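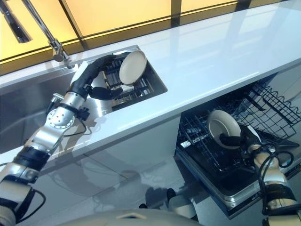 Dishwasher task, both arms in use, one plate at the sink rack and one in the lower rack.

Progress report no. 3: two-arm kitchen helper
Prepared for Kendra Leclerc, Alby Workshop Fund
Wednesday, July 16, 2025

Work since the February report went mostly into the hands. The old two-finger grippers could not hold a plate by the rim without chipping it, so Réjean MacLeod replaced them with the black flexible fingers. They pinch less hard and wrap more. We have 2 complete hands and one set of spare fingers.

Josée Hawthorne rewrote the plate routine so that each arm can hold its own plate. In the last test block we ran 26 plate moves. Most of the failures came at the lower rack, where the tines leave little room for the fingers to open. Glossy cabinet fronts also confuse the depth reading at times. Darmawan Hidayat is working on that.

Cables are still external. They hang in loops along the arms and have snagged on a rack before. We plan to sleeve them once the shoulder joints stop changing.

Spending: $2000 of this period's money is used, nearly all of it on finger material and joint motors. The Turcotte shop let us have bench time at no charge. Nothing has been spent on the base.

Still open:
Bowls and cups, not started.
Closing the dishwasher door, tried by hand control only.
Written safety rules for shared workshop hours, in draft.

We would like to move the bowl work to the next period and keep the budget as it is. Please let me know if that needs a separate form.

Vernon Dufour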